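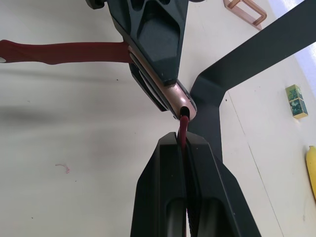 How often do the finger pads on the Arodance cell need changing?

Every 2,000 grips, and sooner if the ridges on the inner faces have gone smooth to the touch.

Arodance cell: set-up and upkeep

README for the two-armed bench cell at the Stesesville workshop
Kept by Irena Tomaszewski, with the wiring and camera parts by Nikola Sowa

What the cell does

Arodance is a pair of arms at one white table. It handles corded household tools: one arm takes the tool, the other takes the cord, and between them they lay the whole thing out tidily without tugging on the place where the cord goes in. It sounds like a small job and it is a wonderful one to watch. Cords bend where they like, and a cell that was perfect in the morning can be hopeless after lunch if a pad has slipped by a hair's breadth.

Most of these notes are about stopping that from happening. They cover the table, the grippers, the wrist cameras, the regular checks and the repairs we have had to make. The recordings that come out of the cell have their own short section near the end.

In the view at the top, the left gripper is up with the tool, a rose-gold barrel on a dark red handle, and the right gripper has the cord pinched between its two fingers. That is the hold we set the cell up for. If you can get to it and stay in it, nearly everything else will work.

The table

The top is white and made of two panels. The seam shows in the wrist camera, and for a while we tried to hide it with tape. Please don't! The tape lifted at the corners, cords caught on it, and the cameras saw a bright edge that moved from one session to the next. The bare seam stays where it is and is much less trouble.

Wipe the top with a damp cloth before each session, then a dry one. Leave spray cleaners in the cupboard, as they make the surface shiny in patches. Pen marks and small specks are fine to leave in place if they don't come off with the cloth. Scrubbing at them polishes the surface and you end up with something worse than the mark.

We keep everyday things on the table along with the tool: small boxes, fruit, bits of wire. Put them down casually, anywhere outside the strip between the two arms. Fruit goes home at the end of the day (I found a very sad pear under the left arm in July).

Lighting

The overhead panels are set to 70 per cent. Any higher and the white table starts to wash out at the corners of the wrist view, any lower and black fingers on a dark cord become one lump. Daylight from the side window also gets in. A bright patch at the edge of the view is acceptable. A bright patch across the fingers is not, so pull the blind halfway.

Shiny tools want a bit of extra care. Run the arm slowly to its hold position with the live view open and look for glare along the barrel. If it hides the tip, move the lamp. Leave the camera exposure alone – it is locked, and everything recorded in a session has to match.

Grippers

Both hands are the same pattern: black fingers with tapered tops, ridges on the inner faces, and a dark grey housing. Bednarek made the pads and still makes our spares. They are in the top drawer, already paired. Fit both pads of a pair together, even when only one looks worn. A new pad facing an old one closes slightly crooked, and a thin cord will roll out sideways every time.

Changing a pair:

Park the arm and press the stop button. Wait for the lamp on the base to go out.
Undo the screw at the back of each finger and slide the pad off upwards.
Brush out the groove with the dry toothbrush from the drawer. Fluff gathers at the bottom.
Slide the new pad down until it clicks. If it won't click, there is still fluff.
Do the screw up finger-tight, then a quarter turn with the short key.
Release the stop, open and close the hand a few times, and run the zero routine.

The zero routine closes the hand fully on nothing and saves that as shut. Skipping it is the single most common reason for a dropped cord. The hand will look shut, the log will say shut, and the cord will slide straight through.

Grip force

Force is set on a scale that belongs to the controller, so the number won't mean much outside the cell. The tool hand runs at 600 and the cord hand runs much lower. We keep the cord hand's setting in the file called gentle, and the file is read when the cell starts. Change it there and restart. Changing it on the pendant works until someone switches the cell off, and then you will spend a whole morning wondering what happened.

If you bring a new tool, begin with the tool hand on gentle as well and go up in small steps until the handle no longer turns when you nudge it. Handles with a bulge are lovely, they sit in the fingers almost by themselves. Straight smooth ones need patience.

Wrist cameras

Each wrist carries a small camera looking down the fingers. Nikola made the brackets, and the plugs are the weak point. The lead runs down the outside of the forearm in a loose loop, and the loop has to be loose with the wrist turned all the way in both directions. Check it by hand with the arm parked. If the lead goes tight at either end, give it more slack at the elbow clip.

Clean the lens with the blue cloth. Breathe on it first if you must, but no fluid.

After taking a camera off for any reason, put it back and open the live view. Both of that hand's fingers should stand at the bottom of the view, side by side, with the gap between them upright. If they lean, loosen the bracket, straighten it and tighten it again. Then redo the camera match with the Grollar board, following the card taped inside the drawer. It takes 15 minutes and it is always worth it.

Checks before a session

Table wiped and dry.
Pads the same on both sides, no fluff.
Zero routine run on both hands.
Camera loops slack.
Live view open on both wrists, fingers upright, no glare on the barrel.
Tool unplugged and cold. The cell never handles a tool that is plugged in.
Stop button pressed once and released, so you know it works today.

Repairs so far

Right hand closing unevenly. One finger arrived before the other and pushed the cord over. The belt inside the housing had stretched. Nikola replaced it and we now look at the belt whenever the pads are changed.

Left wrist picture dropping out. The plug had worked loose from the constant turning. It now has a clip of its own. If the picture flickers, look at the clip before you look at anything in the software.

Cord slipping after a pad change. Zero routine skipped. That was me.

Arms meeting too close over the table. With a short cord the two hands have to come near each other, and the old limits let the housings touch. The limits are tighter now, and a cord that is too short will make the cell pause and ask for help. Please give it the help, and leave the limits as they are.

Creak from the left elbow. Still there. Greased, tightened, listened to with a screwdriver against the ear. It does no harm that we can find, and if you work out what it is, write it in the book straight away!

Recordings

Every session saves the views from both wrists together with the joint positions and the state of each hand. A session folder also has a plain text note with the tool, the light setting and the initials of whoever ran it. Fill the note in before you start, while you still remember which tool you picked up.

Slips and dropped cords are kept and marked in the note. We want them. Sessions run without the zero routine go in the folder called unsure and stay out of the main set until Nikola or I have looked at them.

Known gaps: the tools are mostly smooth and fairly light, the table is always white, and the left hand nearly always has the tool. Swapping hands is supported but has had very little use. If you have a spare afternoon, that is the thing I would most like to see tried.

Spares and changes

Pads, belts, clips and short keys are in the top drawer. Take what you need and write it on the sheet so that it gets reordered. Changes to this file go through either of us. Small fixes to wording are welcome at any time, but anything about limits or force should be tried on the cell first, with a second person by the stop button.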